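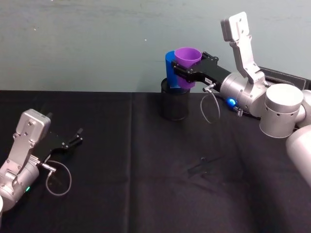 Call for Participants: Beta Test of Leltia 2 for Mac

Posted 8 September 2025

Skovwood is looking for Mac users to test the second major version of Leltia, our free file launcher and desktop search tool. The test is run remotely. Participants install the beta on their own computer, use it for their normal work and report faults through a web form.

Background

Leltia indexes file names, tags and a limited set of document contents, and opens the selected item from the keyboard. Version 1 kept its index in a single flat file, which was rewritten each time a folder changed. This worked well on small disks and badly on large ones. Version 2 uses a new index format, Bastos, that writes changes in small blocks and can be repaired without a full rebuild.

The new format has been in internal use since July. It has not been tested widely on older machines, on external drives that are often disconnected, or on accounts with a large number of applications. Those are the three cases we most want covered.

Who can take part

You should have:

- a Mac that you use on most working days, desktop or laptop
- at least 16 GB of memory, or a willingness to report on how the program behaves with less
- administrator rights on the machine
- a current backup that does not depend on the drive being indexed
- enough written English to describe a fault in order, step by step

Programming experience is not required. We do need people who can say which key they pressed and what was on the screen when they pressed it. Users of other launchers are welcome, and may keep the other launcher installed provided the two do not share a keyboard shortcut.

We cannot accept machines managed by an employer unless the employer has agreed in writing. Applicants must be 18 or older.
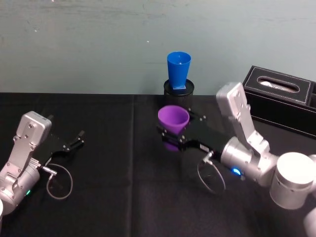

What the test involves

The test lasts 21 days from the date you receive your download link. During that time you will be asked to:

- install the beta and let the first index run to the end without interruption
- set Leltia as your main way of opening applications and files
- index at least one folder tree holding 1000 files or more
- disconnect and reconnect an external drive while the index is active, if you have one
- install each update within two days of its release
- fill in a short report each week, even if no fault was found

Expect the first index to use a noticeable share of the processor. Laptops should be on mains power while it runs. If the index stops before completion, leave the window open and save the log before restarting the program - the log is overwritten at launch.

There is one optional task. Participants who use Wirnell, our clipboard utility, can turn on the shared search panel and report on conflicts between the two programs. Please say in your application whether you want this, as it needs a different build.

Data collected

The beta sends crash reports and timing figures for each index run. It does not send file names, search terms or document contents. Logs saved by hand do contain folder paths, so read them through before attaching them to a report. All test data is deleted when version 2 is released.

You can leave the test at any point by removing the program and sending a one-line notice to the test coordinator. The uninstaller deletes the index as well. Settings from version 1 are left in place and will work again if you go back to it.

Compensation

The work is unpaid. Leltia is free for personal use and will remain so in version 2. Participants who file all weekly reports receive a full license for Wirnell and, if they wish, a line in the credits.

How to apply

Send an email to the test coordinator, Stanisława Kubiak, using the contact form on the Skovwood site, with "Leltia beta" as the subject. Include the following:

- model and year of your Mac
- system version
- size and type of the internal drive, and of any external drives
- the launcher or search tool you use now
- whether you want the Wirnell build

Keep the message under 2000 characters and do not attach system reports at this stage. Places are assigned by hardware, so that the older models are covered first - a second application from the same person with the same machine will not be read. Applicants who are not selected stay on the list for the next build unless they ask to be removed.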